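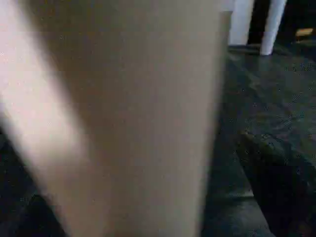

The Tiltcombe booking line, again

25 February 2018

Regular readers will know that to visit someone in Tiltcombe prison you must first ring the booking line, and that ringing the booking line is a hobby in itself. We asked families to keep a note of their calls through the winter. The log now stands at 2,594 attempts, of which a fair share ended with the recorded lady thanking the caller for their patience and then hanging up on them.

The longest wait anyone wrote down was 67 minutes. The runner-up managed 66 and would like it known that she was robbed.

Since August the line has been run by Halora, who took it over from the prison's own staff with a promise of "a smoother journey for all visitors". Marjan Safavi, whose brother has been on remand at Tiltcombe for most of a year, has had a very smooth journey indeed: two buses from Rorcombe, a search, a locker that ate her pound, and then a polite man at the desk telling her she wasn't on the list. She had the confirmation text on her phone. Her phone was in the locker.

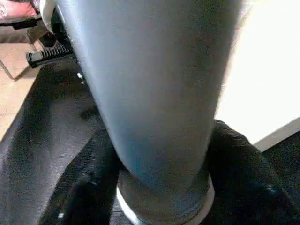 Remand prisoners haven't been convicted of anything, a point which tends to get lost somewhere around the second bus. They are meant to have more visits than sentenced men, and on paper they do. On paper they also get an hour. What families have been writing down is closer to 40 minutes once everyone has been brought over from Begay wing, where the escort arrives when the escort arrives.

Ashraful Weerasinghe has put all this in a letter to the governor, with the log attached. The first reply thanked him for his interest in a career in the prison service. The second was better and offers a meeting, date to be confirmed, booked (you're ahead of me) through the line.

We still want your call notes. Date, time, how long you held and what happened at the end is plenty, and please leave out the prisoner's name and number. Anyone turned away at the desk with a valid booking should ask for the reason in writing. So far 12 people have asked and one has been given it, on the back of a locker instruction sheet. It says "system".

Ashraful will bring paper copies of the log to the next Rorcombe coffee morning for those who don't use email.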